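The hair dryer fault, and what we changed after it

I said in January that I'd write up the fault on the bathroom rig once we understood it. We understand most of it now, so this is the long version. It's mainly for the people who asked whether the arm had "gone mad". It hadn't. It did what the program told it to do, and the program was wrong.

Some background for anyone new. I work on a small project called Wumora, which is trying to get a robot arm to tidy up around a bathroom sink. The jobs are dull ones: pick up the hair dryer, put things back where they live, move a cloth out of the basin. We use a real vanity unit next to a table with the arm bolted to it, and a lot of bathroom clutter bought from the nearest chemist.

The hair dryer is the hardest of the regular objects. It's smooth, it's an awkward shape, and most of the weight is at one end. If the fingers close a bit too far along, it swings.

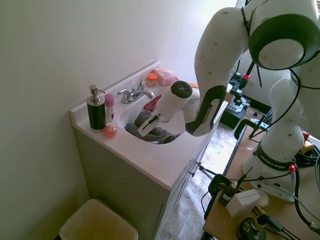 The arm holding the hair dryer over the basin, handle down.

On the afternoon of the fault we were running the long session, 48 attempts in a row with a mixture of objects. The first 35 went through without anything worth writing down. On the next one the arm picked up the dryer and lifted it, and then the dryer turned in the fingers until the handle hit the rim of the basin. The arm carried on with its move. The handle was now wedged against the sink and the arm was pushing it down.

There is a force limit for this. The arm should feel the push, stop, and wait for somebody to come and look. It did feel the push. The log shows it quite plainly. What it didn't do was stop, and it kept pressing for 3 seconds before I got to the button.

Three seconds doesn't sound like much. It felt long enough, and it was long enough to put a crack in the dryer's casing and leave a mark on the basin. No one was hurt. No one had their hands near it either, but that was luck as much as procedure, because I'd been reaching in to straighten the cloth between attempts all afternoon.

I should say that the dryer has never been plugged in on the rig. We cut the plug off each one before it goes anywhere near the arm. A few people asked about water and mains electricity and it was a fair question.

Finding the cause took longer than I'd like. My first guess was the finger pads, as they'd been on for a while and rubber does get shiny. I swapped them and repeated the pick, and the dryer slipped again in the same way. So the slip had more to do with where we were gripping it than with the pads. That explained the start of the fault but not the pushing.

The pushing was down to a settings file. We have one set of limits for lifting hard objects and a softer, more forgiving set for the cloth. To take hold of a cloth lying in a sink, the fingers have to press down into it and touch the bottom, so the arm must be allowed to push a little without giving up. If you use the strict limits it stops every time it touches the basin and you never get the cloth out.

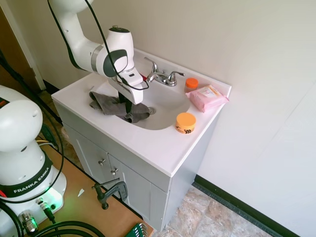

The program is meant to load the forgiving limits at the start of a cloth pick and put the strict ones back at the end. It did that if the pick succeeded. If the pick was abandoned halfway, it skipped the last step and went on to the next object with the forgiving limits still in place. Attempt 35 was a cloth pick that had been abandoned. Attempt 36 was the hair dryer.

I went back through the older logs and found 6 other times the same thing had happened. In each one the next object was something small that didn't catch on anything, so the arm never had a reason to push and we never noticed. I find that more worrying than the cracked dryer.

What we've changed:

The strict limits are now loaded at the start of every attempt, whatever came before. The cloth pick has to ask for the softer ones each time.

The softer limits run out by themselves. If the arm is still pushing when they do, it stops and stays stopped until one of us clears it by hand.

The grip point on the dryer has moved closer to the heavy end. It still turns a little, but not enough to reach the rim so far.

Hands stay out of the basin unless the arm has been stopped at the button. Paused in software doesn't count any more. This was already in our written rules and I'd been ignoring it, so that part is on me.

One thing is still open. There is a short delay in the log between the handle touching the rim and the force reading going up, and I can't account for all of it. Some of it will be the dryer bending. I want to repeat the contact on purpose at low speed, using a block of foam in place of the dryer, and see if the delay is still there. I'll post the plots when I have them.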